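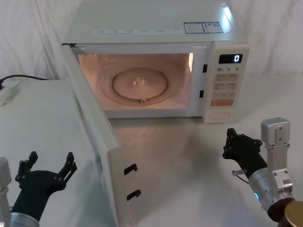 ## Descaling the kettle, second attempt

The water in Hundodbridge is hard enough that a kettle furs up within a month. I moved here in August and ignored it until flakes started showing up in the tea. The first attempt at removing them, with white vinegar, left a smell that took most of a week to clear. The second used citric acid and went better.

Citric acid is sold as a powder in the canning section. I bought a 600 gram bag, far more than one kettle needs. It keeps well if the bag stays sealed. Mine clumped slightly on the first humid day and now lives in a jar.

### Method

1. Fill the kettle to the halfway mark and bring it to a boil.
2. Switch it off and unplug it.
3. Add 20 grams of citric acid, a little at a time. It fizzes.
4. Leave it for half an hour with the lid open.
5. Pour out, rinse, boil a full kettle of plain water and discard that too.

Do not boil the solution itself. It foams up and can come out of the spout.

The floor of the kettle came back to bare metal except for a ring near the seam, where the scale was thickest. A second round with the same dose removed it. The mesh filter in the spout unclips and can soak in a cup of the same solution. Rinse it under the tap from the back side so that loose grit washes outward.

### Filter jugs

Huguette Lacroix wrote in to recommend the Wandico jug, which she has used for 6 years. I tried one. Scale still formed, more slowly, and as a softer film that wiped off with a cloth. The cartridges cost more per year than the kettle did, so I have stopped replacing them.

The Namar kettle I had before this one had an exposed coil element. Those are harder to clean, as scale builds up on the underside where a brush will not reach. The current one is a Guillot, 2000 watts, with a flat floor. It also got noticeably quieter after treatment.

I now descale whenever the floor looks chalky. The next thing to deal with is the shower head, which does not unscrew by hand.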